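Soft Stuff: notes for the folding project

Okay, so rigid objects are behind us and now we get to clothes, which I love and which will annoy you for the rest of term. A block has a pose you can write down in six numbers. A jumper doesn't, and every time you touch it you've got a different jumper (sort of). Your planner from the block stacking lab won't carry over, so please don't spend a week trying!

Your team's job is to teleoperate the arm through enough good folds to train a small policy. The target is 35 clean demos per garment, and I'd much prefer slow tidy ones to a big pile of wobbly ones. Tamer Ghanem has the booking sheet for the arms. 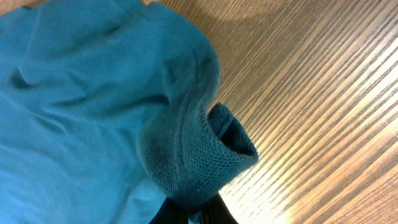 Grasp choice is where most of your marks live. Grab the middle of a bunched-up top and you learn nothing about which way round it is. A sleeve is a far better place to start, and on a knit the ribbed cuff is a gift: the stitches look tighter than the body, there's a seam running along it, and the dark opening at the end tells you where the sleeve finishes. Your wrist view will often have nothing else to go on, so look for those before you close the fingers. Watch the glare on the glossy tabletop too, it can wash the wood grain out to nearly white and fool a lazy colour threshold.

Logging: 600 steps max per episode, then stop and reset. Label failures as failures, don't delete them. Na-rae So's loader script skips anything without a label, so check your folder before you go home.

Report is due in September, one per team. Reading for next time is the chapter on deformable objects, up to page 56.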